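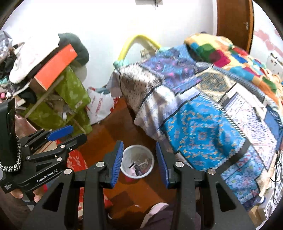 small bucket, wood floor, odds and ends at the bottom

OK quick one before work. Still doing the one-room-a-week thing. This week was the hallway closet and I hate it.

So the rule I got from Yaryna is you take everything out first. Everything. Not "the stuff on top." I cheated on the kitchen in December and had to redo half of it, so this time I did it right and by Tuesday night you could not walk to the bathroom.

What came out: coats nobody has worn since the old apartment. 3 umbrellas, one good. The box from Fledska with the shelf brackets I swore they never sent (sorry, Fledska, I wrote you a pretty rude email). A puzzle, 1000 pieces, sealed. Léonie gave it to me I think two birthdays ago? Going to do it this winter. Probably.

Keep pile, give pile, trash pile. And then the pile I always end up with, the "what even is this" pile. Caps, clips, bits of plastic that belong to somthing. My mom kept a coffee can of those her entire life and used maybe four of them. I give mine one month and then out they go, no looking.

Valter came by to take the coats and left with two of them plus my good umbrella. Fine. He also says I should paint the inside of the closet while it's empty, and he's right, but no. If I open a can of paint this turns into a six week project and I know myself.

Put the shelf up instead. Brackets fit, finally. It's a tiny bit crooked on the left, you only see it if you're looking for it, and I am always looking for it now.

Bathroom cabinet is next. Expired sunscreen, I'm guessing, alot of it. If anybody has a trick for where to keep the hair dryer so the cord doesn't eat everything else in the drawer, leave it in the comments, I've tried the toilet paper tube thing and it just gets squashed.

Bus in ten minutes, gotta go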